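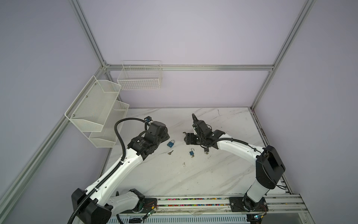

Figure 7.1 Two arms, two padlocks and their keys on the Golelside bench. One shackle is closed, the other open.

Chapter 7
Counting What Worked

A padlock is a cheap way to embarrass an expensive pair of arms. It is small, it slides about on a hard surface, and it has a keyhole that must be met by a key at one angle and very few others. A child of six manages it while asking for something else. For a two-armed robot, the same job means holding the body still with one gripper, presenting the key with the other, and turning without dropping either.

Chapter 6 dealt with how a policy is trained from demonstrations. This chapter deals with the less glamorous matter of finding out whether it learned anything. Our running case is the padlock study carried out on the Golelside bench, in which a policy called Allora was trained on 1361 demonstrations and then compared with an older one, Dafis. Each policy was given 40 trials. Allora opened the lock in 10 of them and Dafis in two.

Readers new to the field may feel that 10 out of 40 is a poor return on so much effort. Readers who have tried it will want to know what glue was used.

The figures look simple until we ask what "opened" means. In the first draft of the study, a trial counted if the shackle was free at the end. This let in one run in which the lock had not been fully closed to begin with, and a gripper knocked it open on its way to the key. The rule was then rewritten: the shackle must be pushed shut and tugged before the trial, the key must enter the lock, and the shackle must come free after the key has turned. Under the first rule Allora had scored 11. The lost point was mourned for most of October.

A second difficulty is where things start. A key lying flat near the lock is one problem; a key lying under the wrist of the wrong arm is quite another. If the person resetting the bench knows which policy comes next, their hand may grow kind. The Golelside group drew its starting positions in advance and gave both policies the same list, a habit borrowed from the earlier Mudville trials, where it had been adopted too late to save the results.

We begin in Section 7.1 with writing a success rule before the first trial is run. Section 7.2 covers starting positions and blind resets. Section 7.3 asks how far apart two scores must be before the gap deserves a sentence in the abstract, and Section 7.4 turns to partial credit, including the awkward case of the key that goes in beautifully and stays there.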